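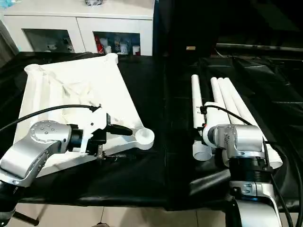 The owner of the Hidmont workshop does not like the word "easy". She has put together enough flat-pack laundry sorters, clothes airers and hanging shelves to distrust any leaflet that uses it, and she says so before I have taken my coat off.

"White plastic frame, white pipes, bit of cloth in the middle. They all say ten minutes. I've never done one in ten minutes. I've done one in 39, and I knew what I was doing."

Hidmont repairs and tests household goods for a handful of small shops, among them Dretside, which sells storage by post. I had gone to ask whether push-fit furniture, the sort with a moulded frame and lengths of pipe that slot into round sockets, was as good as its sellers make out. She was not going to give me a yes.

"It's good if the sockets are good. People look at the pipes. The pipes are fine, pipe is pipe. What goes is the cup at the corner. You shove it in at a slant because you're kneeling on the carpet and you can't see, and you've started a split. Then it holds for a month and you think you got away with it."

Could a buyer not simply be more careful? She gave me a look.

"Careful how? The leaflet shows you a drawing with four arrows on it. It doesn't tell you which pipe is the long one. You'd be amazed how many come back with the long one forced in where a short one goes."

Her own method is slow and she makes no claims for it. She lays the pipes side by side and sorts them by length before touching the frame. The frame goes flat on a dark cloth, so that it doesn't get scuffed and the white parts don't vanish against a pale table. Each pipe is pushed in straight, with a quarter turn at the end. She won't use a mallet, and she thinks even less of glue.

"Glue is for people who never move house."

I put it to her that Dretside says it had more than 900 of its Astar frames out with customers by last November, and that only 39 had been returned. She was unmoved.

"Returned, yes. Who sends back a thing that size? You've thrown the box away. It goes in the shed or it goes to the tip. I'd want to know how many are still standing up, and they haven't asked."

The fabric troubles her too. Creases left from the packet are harmless, she says, and mostly drop out under a bit of weight, but she has seen cloth sewn so tight that it drags the ribs inwards. Her test is to run a thumb along the edge once everything is fitted. If it bows, she takes it apart again.

Was there any design she would buy with her own money? She thought about that for some time.

"I've got one at home. It was given to me. It's got towels on it and it leans a bit to the left."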